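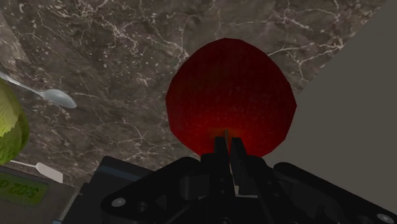

Red apple on the dark marble countertop.

Ticket: Ametti Kombo fridge freezing everything in the crisper
Opened: 1 May 2023
Status: open, waiting on part
Category: Refrigeration / temperature

Hi all, me again (same person as the ice maker ticket, which you can close by the way, the fill tube was kinked). New problem, and this one is costing me groceries.

We have the Kombo, the bottom freezer one with the two crisper drawers and the skinny deli drawer above them. Bought it last August from the showroom in Murkstead and it ran great all fall and winter. Lately the right-hand crisper has been freezing whatever I put in it. Lettuce goes see-through and slimy, cucumbers turn to glass, and apples get those brown mushy patches under the skin once they thaw. Peppers are the saddest. They look perfect until you cut one and it sort of sighs water all over the board.

The left crisper is mostly fine! So is the milk in the door. That's what's making me nuts, because if the whole fridge were too cold I'd just turn it up and get on with my life.

The display says 37 the whole time. It said 37 while I was chipping ice off a bag of spinach.

I'm going to keep the log going right in the ticket as I try things, because last time I had to repeat the whole story on the phone twice.

What I tried first

Turned the fridge setting up from 37 to 40. Left it overnight. The milk tasted a little off by the next evening and the celery in the right crisper was STILL crunchy in the wrong way. Put it back to 37.

Flipped the humidity slider on the drawer. I know, I know, it only opens a little vent at the front of the drawer and has nothing to do with temperature, but your online help told me to do it, so I did it. No change.

Moved the produce forward so nothing touches the back wall. This helped a bit. Stuff in the front half lasted two days longer than stuff in the back, so whatever is happening is happening from the back.

Checked the door seal with the dollar bill trick, all the way around. It grabs everywhere except the bottom hinge corner, where it's kind of lazy. I warmed that corner with a hair dryer and pushed it back into shape and now it grabs there too. Didn't fix the freezing, but I'm happy I found it.

Unplugged the whole thing for 3 hours with the doors open and towels down, food in coolers on the back porch. Plugged it back in, waited a day. The first night was perfect and I got very excited and told my sister it was fixed. By the second night the radishes were marbles again.

So I bought two cheap fridge thermometers, the kind with the dial, and put one in each crisper under a dish towel. Left one reads 38. Right one reads 29 at the back. Swapped them with each other in case one was a dud, and the numbers stayed with the drawers. So the thermometers are fine and the right side really is that cold.

Phone call with support

I was on hold long enough to fold all the laundry. The person who picked up was very nice and had me do the reset where you hold the two buttons until it chimes. Then she had me read the code off the display, and there wasn't one, just two dashes. She said two dashes means no stored faults, and that with no stored faults she could book a visit, but if they came out and found nothing wrong there'd be a charge of 200 dollars.

I asked if 29 degrees in a vegetable drawer counts as something wrong and she said it would depend on what the technician measured. OK. Fair, I guess, but it's my money, so I said let me poke around some more first.

She also asked how full the fridge was. Normal full? We're a produce household, we buy a lot on Saturday and work our way through it, so the drawers are packed at the start of the week and sad by Friday. She suggested packing less into the right one so air could move. I tried that through one whole shopping cycle, with the overflow living out on the counter, and the few things I did leave in the drawer froze faster.

I've been thinking about that one and it does sort of make sense. Less stuff in there means less stuff to chill, so the same cold air hits it harder. It also tells me the cold air isn't being shut off when it should be.
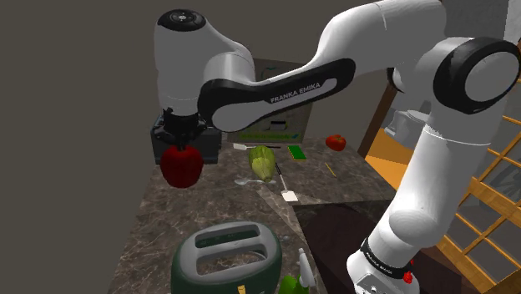 Taking the back panel off

Unplugged again (please unplug yours, if you found this ticket through a search). Both crispers come out if you lift the front and tip. The shelf above comes out if you remove the little plastic plug on the left, and I will warn you that plug shot across the kitchen and I found it in the dog's water.

Behind the drawers there's a white panel held on by four screws with caps over them. Pry the caps with a butter knife, keep them in a bowl. The panel itself is also stuck down with a strip of foam tape at the bottom, so it feels like there's a fifth screw and there isn't. Pull slowly.

Behind that is the air channel that comes up from the freezer. On mine it splits, with a big opening up top and a small one low down on the right, exactly where the back of my cold drawer sits. The big opening has a flap on it, the damper, that's supposed to open and close. The small one has no flap, and going by the glue marks it should have had a foam plug with a little hole in it. The plug was lying at the bottom of the channel. It had come unglued and fallen.

I was so pleased with myself. I cleaned the spot with rubbing alcohol, let it dry, and stuck the plug back with food-safe silicone. Waited a day with the panel off and the food in coolers (my husband has been a saint about the coolers). Put it all back together.

Right crisper the next morning: 33. Way better! The morning after that: 32. Then 31. So it was a real problem, but it wasn't the whole problem.

While I had it open I'd also noticed that the damper flap didn't close flat. There's a gap along one edge where I could slide in a business card. I pushed it closed with a finger and it eased back open, like a kitchen cabinet with a tired hinge.

Money part

Called around for prices. Jalach Appliance, who do a lot of the fridges out here, quoted me 80 dollars for the damper assembly and said I could put it in myself if I was already comfortable with the panel. The other estimate I got was to replace the whole control board "to be safe" for 800, and I laughed out loud at the guy, then felt bad and apologized. That's more than half a fridge.

I'd rather Ametti just send me the damper, because it's been less than a year and I have the receipt. That's really what I'm asking for in this ticket. I've attached the receipt and the serial sticker. I don't need a visit. I don't need the board. I'd like the part and whatever sheet tells me which way the connector goes.

Also, and maybe this should be its own ticket, could somebody fix the help page? It says that freezing produce is "usually caused by the humidity setting" and that can't be right. I read it four times. I spent most of a week sliding a slider.

In the meantime the right crisper is where we keep soda, and all the vegetables have moved to the left one or to the middle shelf under a damp towel. Onions and potatoes were never in the fridge, so no change there. Tomatoes stay out too, please don't start with me about tomatoes.

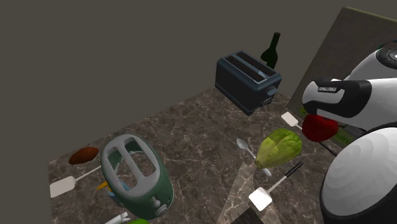 Orest Pasichnyk replied: Before you fit a new damper, look for frost on the hinge side of the old one. I had the same drift on my Kombo, a degree colder each day, and the flap was fine, it just had a ridge of ice holding it open. Warm damp cloth, five minutes, no hair dryer because the plastic in there warps. If it closes flat after that, run it for a week and see. If the gap comes back with no ice on it, then yes, it's the part.

Oh, that's a good thought, thank you Orest! I didn't see ice, but it had been unplugged a while by the time I got the panel off, so it could have melted before I looked.

Did the cloth thing this afternoon. No ice that I could see, though the foam around the flap was damp on the hinge side. Wiped it all down, opened and closed the flap a bunch of times. It's closing better than it was. I can still get the card in at one corner, but not along the whole edge.

Panel's back on, thermometers are back in. Left 38, right 34 as of bedtime. I'll post the numbers each morning. Please don't close the ticket while I'm doing that, the last one auto-closed on me and I had to start over. I'd still like the damper sent out either way.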